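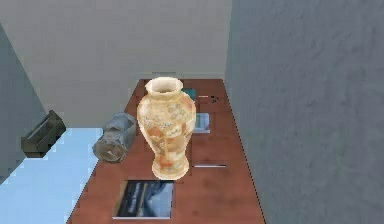
Workshop notebook – Sat 5 October

Home | Notebook | Glazes | Kiln log | Contact
Search the notebook Go

Plan for the day was to settle the cream glaze. The February batch of Dasa cream was used up last week and the new batch, same recipe on paper, comes out of the kiln with pinholes on every shoulder and a bit of crawling under the rims. Orest thinks it's the new feldspar. I think it's the way we've been sieving. Wrote both down so we can't argue about who said what.

Recipe check first. Went through the card line by line against the batch sheet. Only difference is the whiting, which came from the Erdem sack and not the old bin. The Erdem sack had lumps in it. I broke up a handful on the bench and it went to powder easily enough, so probably damp from the back store and nothing worse. Moved the sack up onto the shelf.

Mixed a small lot from scratch, put it through the 80 mesh twice and left it to stand over lunch. It had settled hard by the time I got back, harder than I remember the old batch settling. Added a little bentonite slaked in hot water. Better after that. It still wants stirring every few pots.

Test tiles: 20 thrown and bisqued on Wednesday, 17 usable. The other three had cracked at the foot, my fault for cutting them off the wheel too thin. Split the good ones between the old method (one pass through the sieve, straight into the bucket) and the new (two passes, rest, stir, one more pass). Marked the backs in iron oxide, O and N. Dipped for a count of three, all of them, same tongs.

Salim Khaemba came by after lunch to look at the tiles from the last firing. He used to fire for the Farnerbridge pottery and has seen a lot of pinholes. His view is that we're bisquing too fast and the body is still gassing off when the glaze starts to seal. He'd slow the bisque right down through the middle and hold at the top. He also said the panels with overglaze color will never sit flat on a pinholed base, so no point painting anything until the cream is right. Agreed. The vase order waits. It's the baluster form with the scalloped rim, and the rim is where the crawl shows worst.

Changed the bisque program as he suggested. Old one left on the sheet in pencil in case we want it back:

– slower climb, hold of 720 seconds at the top (the controller only takes seconds)
– vent open until red heat, then closed
– no opening the lid to look, Orest
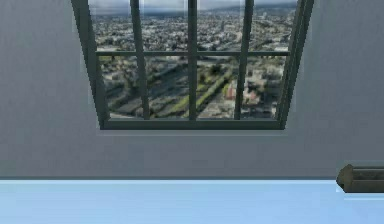 Kiln, afternoon

Loaded at quarter past three. O tiles on the lower shelf and N tiles on the upper, then remembered the bottom runs cooler and took it all out again to mix them up. Half of each on each shelf now. Cones on both, where I can see them through the spy hole.

Shelf 2 has a new warp in it. Checked with the straightedge and light gets under the middle. Fine for tiles, not for anything tall. Chalked an X on the edge. Need to price a replacement, Brillex or whoever has the right size. Kiln wash is low too, one more coat left in the tub.

Glaze fire started at four. Orest Chornovol is in tomorrow and will shut the damper and write down the cones. Please don't unload before it is under 100, we lost two bowls that way in the summer.

To do

– weigh a fresh pint of the new cream and compare with the old figure inside the lid
– throw more tiles, thicker feet
– dry out the Erdem whiting in the bisque kiln, bottom shelf, open bowl
– phone the customer about the vase – tell her another two weeks
– find the fine brushes, the gray-blue needs them
– bentonite is nearly out

Tile results go on the next page once they're cold.

Filed under: Glaze tests, Kiln log, Cream base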